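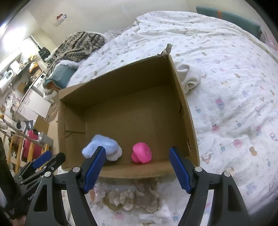
Section 2: Recording your first set with the hand-held grippers

I wrote this part of the Serra guide after doing plenty of it at home, so it's aimed at bedrooms and kitchens more than labs. The task is sorting soft rolled things in a box, and you'll use both grippers.

1. Put an open, shallow cardboard box on the bed. A slight tilt is fine, and so are torn edges (I like a beat-up box, the model needs to see those too!).

2. Roll up two soft items in different colors and set them inside, close to the near wall. Leave some bare cardboard between them.

3. Open the fingers all the way before you go in. Start every take wide open, or Trident will flag it when you upload.

4. Press record, wait 2 seconds, then come down with one pad on either side of the item. Close slowly. Fluffy stuff squashes more than you'd think, so let the pads do the work and don't squeeze hard.

5. Lift, move, let go, back off. Stop recording with the fingers open again.

6. Do 13 takes, then re-roll both items and swap their places.

Note: Leave the room alone. Blankets, patterned sheets, bags on the counter, it all helps. My tidiest takes were my least useful ones.

Caution: Keep your free hand off the linkages while the fingers are closing. They pinch!

If 3 takes in a row get flagged, recalibrate (Section 3) before you record any more.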